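Minutes – Sostano endurance study group, 1/6/21

The minutes of the last meeting were accepted. The Solanki runners have finished the first training block, and 17 of them gave complete treadmill data.
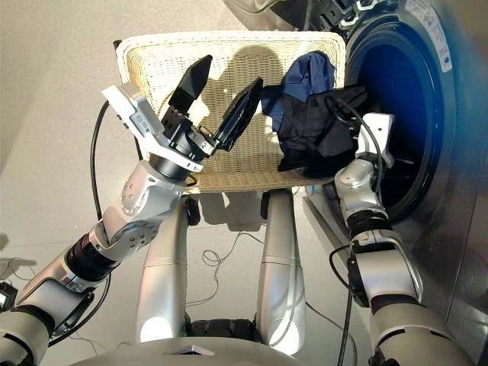
Two runners missed the second test. We agreed to keep them in the report, but not in the mean values.

Interval sessions will stay at 80 percent of maximum heart rate – the Lurkum coaches asked for more, but it was not accepted.
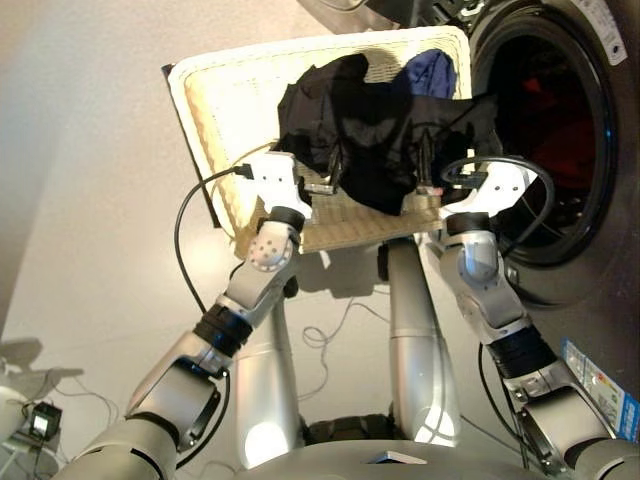
Basket with dark clothing at the washing machine

Warm-up before each test is now 15 minutes for all runners.
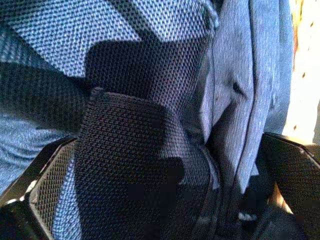

Dratirik will send the new protocol sheet before the end of June.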